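I put off cleaning our upholstered furniture for years, mostly out of fear. My grandmother kept plastic on hers until the day she moved out of the house on Bremura Street, and I think some of that nervousness got passed down to me along with the gravy boat. Once I finally learned to do it properly, I found it's a pleasant way to spend a morning, with the radio on and a cup of coffee somewhere safely out of elbow range!

## Start with the tag

Look under the seat cushions, or on the underside of the piece, for a tag with a letter code on it. You'll usually find one of these:

- **W**: water-based cleaners are fine
- **S**: solvent cleaners only, no water
- **WS**: either one
- **X**: vacuum only, and call a professional for stains

If your tag is long gone (mine was, on two different chairs), test whatever you plan to use on a hidden patch at the back, down low. Let it dry all the way and look at it in daylight before you go any further. I know that's a nuisance when you're all fired up to clean, but a watermark in the center of a backrest will bother you much longer than the wait will.

## Vacuum slowly

Use the soft brush attachment and low suction if your machine has a setting for it. Go over the arms, the back, the seat, and then down into the cracks with the narrow tool. If you have buttons or deep folds, a clean, dry paintbrush is wonderful for flicking out the dust that settles in there, and you can hold the vacuum hose close by with your other hand to catch it. Pet hair is its own chore. A damp rubber glove, dragged in one direction, rolls it up into clumps you can lift right off.

## Mix the cleaner

For W and WS fabrics, I use the same recipe for nearly everything:

- 2 cups of lukewarm water
- 1 teaspoon of clear dish soap
- 1 tablespoon of white vinegar

Stir it gently in a bowl. Some people whip it up and use only the foam, and that's a fine idea for anything that soaks up water quickly. Please skip the colored soaps, and don't be tempted to double the amount. Extra soap stays in the fabric and grabs new dirt, so you end up cleaning again by June.

## Work in small sections

Dip a microfiber cloth, wring it out hard, then wring it again. It should feel barely damp. Press it onto the fabric, hold for a moment, and lift. Blotting takes more patience than scrubbing, but scrubbing roughs up the fibers and pushes the dirt sideways.
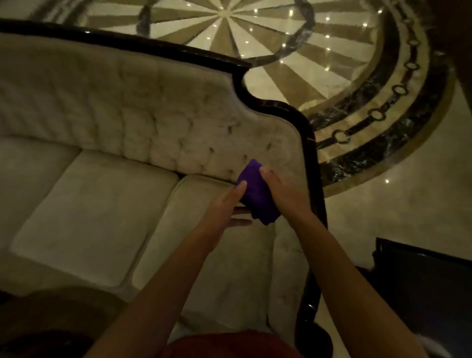 Move along a section at a time, overlapping a little as you go so you don't leave tide lines. Rinse the cloth often and change the water when it turns gray. After that, go over everything once more with a cloth dampened in plain water to pick up the soap, and then press with a dry towel.

Velvet and similar fabrics like a finishing touch. While the pile is still a bit damp, brush it lightly in one direction with a soft clothes brush, and brush it again once it's dry.

## Give it time to dry

Open the windows, point a fan across the furniture, and keep everyone off it. I allow 6 hours for a chair and 9 for a sofa, and longer if the weather is muggy. Prop up loose cushions on their edges so air can reach both sides. A hair dryer on high heat is a bad idea, especially on anything with a pile. Ask my friend Vega Arrieta about her green footstool sometime!

As for how often, I do a quick vacuum every week and the full wash twice a year. Grease spots get a sprinkle of cornstarch overnight, vacuumed off in the morning, before any water goes near them.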